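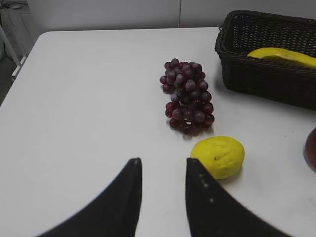

Weißer Tisch, helle Wand.

1/ Ich habe im Oktober aufgehört, Lebensmittel auf Vorrat zu kaufen. Ein paar Notizen dazu, weil Tanveer Kiani gefragt hat, wie das im Alltag läuft.

2/ Vorher: einmal die Woche Großeinkauf bei Bikus, Kofferraum voll. Am Ende der Woche flog ein Teil davon in die Tonne, meistens Salat, Kräuter und der zweite Becher Sahne.

3/ Jetzt kaufe ich alle 2 Tage ein, zu Fuß, mit einem Beutel. Was nicht reinpasst, bleibt im Laden. Der Weg zu Grollo dauert 14 Minuten, zurück geht es bergauf.

4/ Auf dem Zettel stehen höchstens 3 Gerichte. Reis, Nudeln, Linsen und Öl sind ausgenommen, die kaufe ich weiter in großen Packungen. Den Reis hole ich bei Trương, da ist er billiger.
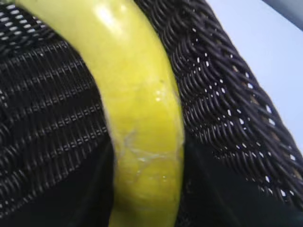

5/ Obst war am schwierigsten. Ich kaufe es nur noch einzeln und nehme verschiedene Reifegrade, eins für heute, eins für übermorgen. Bananen liegen getrennt von den Äpfeln, sonst werden sie zu schnell braun.

6/ Brot: ein halber Laib, 900 Gramm wie früher schaffe ich allein nicht. Reste werden in Scheiben eingefroren und kommen direkt in den Toaster.

7/ Nachteil: Man steht öfter an der Kasse. Und wenn abends unerwartet Besuch kommt, gibt es Linsen — hat sich bisher keiner beschwert.

8/ Hjørdis Rustad macht es in Hinholm genau andersherum, großer Gefrierschrank, Einkauf einmal im Monat. Bei ihr ist der nächste Laden aber auch weit weg.

9/ Die Kassenzettel hebe ich seitdem auf. Die Auswertung hänge ich hier an, wenn ich dazu komme.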